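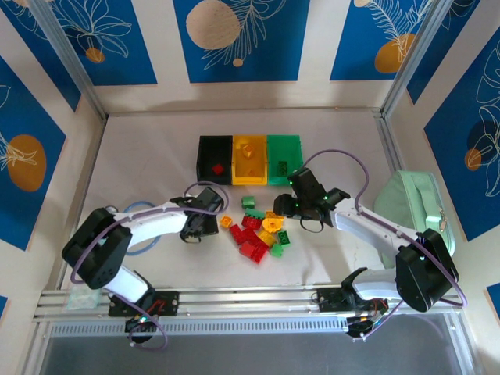
trultau-sort

Perception + planning + control for the two-arm block sorting cell. Red, yellow and green blocks, three trays, one tray per color. This README covers the software only. Wiring and mounts are in Norbert's doc.

Status: works, rough edges. Main branch is what runs in the cell. Don't push to it on a Tuesday, that's when Souad records.

What's in here

percept/ – color segmentation, blob splitting, grasp candidates
plan/ – arm assignment, pick order, collision checks between the two arms
ctl/ – joint streaming, gripper commands, watchdog
tools/ – calibration, replay, log viewer
cfg/ – one file per cell (Dudton and Bartoš right now)

Getting it running

Python env first, then the arm drivers, then build ctl. Other order and the build picks up the wrong headers. Run the setup script in tools/, it asks which cell you're on. Pick the right one, the base offsets are different and the planner will beleive whatever you tell it.

Then:
1. power both arms, wait for the lights
2. run calib_check, not the full calib
3. start percept, look at the overlay
4. start plan with dry_run on
5. start ctl last

If calib_check complains, do the full calibration. Takes a while. Both arms need to touch off on the same points or handovers drift.

How it picks

Segmentation is plain HSV thresholds plus a small network for splitting touching blocks. The thresholds alone were fine until blocks started landing against each other – a clump of reds comes out as one big blob and the grasp lands in the middle of nothing. The splitter fixes most of that. Not all. When it isn't sure it returns the outermost piece only, takes that, looks again.

Arm assignment is by reach cost. Left gets the left side of the pile, right gets the right side, the middle goes to whichever arm is free. Only one arm is allowed over the trays at a time. Slow but safe. Branislav has a branch with time-based reservation instead, ask him before you try it.

Trays: fixed order, black / yellow / green from left to right. Red blocks go in the black tray. Yes it's hardcoded, in cfg/. Change tray_map if you swap them.

Numbers

Last full run in the Grivine sim, then on the cell:

color classification: 98 percent
first-try grasp, sim: 82 percent
first-try grasp, cell: 80 percent
control watchdog timeout: 15 ms

Grasp numbers are per attempt, not per block. A block that takes three tries counts as two misses. Abimbola wants per block numbers as well, not done yet.

Known problems

Yellow on yellow. A yellow block inside the yellow tray is close to invisible to the thresholds. Placed count for yellow comes from the gripper log instead of the camera, so if one bounces out the count is wrong. Same thing with green to a lesser degree, the darker green blocks are ok.

Light green vs green. Both should map to green. If the light ones come back as yellow, raise hue_lo for green... no, lower it. See the comment in the cfg.

Wall panels. They have orange circles on them and the red threshold likes orange. The workspace mask cuts off everything above the floor line. If you move the camera, redraw the mask!

Cables. The planner knows nothing about them. There's a wrist rotation limit in cfg/ to keep the loops from winding up, leave it alone. Replay tool ignores the limit, known bug, Teodoro has it.

Round pieces. The grasp generator assumes flat parallel sides. Domes and wheels get a low score and go last, often dropped.

Logs

One folder per run: joint states, gripper state, overlay frames, planner decisions. The planner log is plain text, read that one first. Replay with tools/replay, add the step flag to go one decision at a time. Old runs get wiped in June, copy out what you need.

To do

per block stats
handover between arms (half written, off by default)
pull tray_map out of cfg and detect trays instead
watchdog test that doesnt need both arms powered

Questions – Souad for perception, Branislav for planning, Teodoro for control and replay.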